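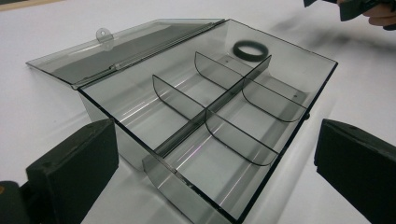

Sorting rubber rings and washers in a divider box

Posted by Hrytsenko, December 2024

I have a coffee can of rubber rings, washers and small gaskets left over from plumbing jobs and want them in one of those shallow plastic boxes with a hinged lid and dividers that come out. Should I sort by size or by what they fit? Some of the rings are thick and I can't tell them apart without measuring. I also don't want the small ones sliding under the dividers when I carry the box out to the truck.
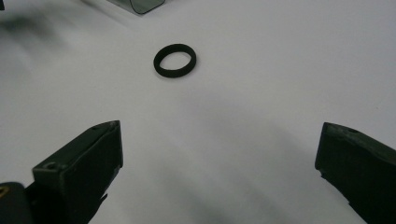 Oksana Marchuk

Sort by inside diameter first, then by thickness. I did mine by faucet brand and had to redo it two years later when I replaced the faucets. Measure across the hole with calipers and write the size on a strip of tape on the lid. Anything cracked when you bend it goes in the trash. Keep the box out of the sun, and don't put oily rings in with clean ones.

Bramer

Size is right. For the small stuff use little zip bags inside the compartments. I bought a pack of 1000 and still have most of them.
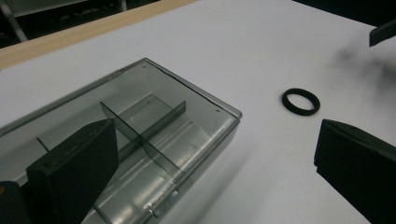

Removable dividers are fine for rings, less so for thin washers, which will work their way under if the fit is poor. Push each divider all the way down and tip the empty box before you fill it. With tinted plastic like this you can still see the white table through it, so a sheet of white paper under the box makes black rings easier to pick out. Mine rides in the truck with a rubber band around it.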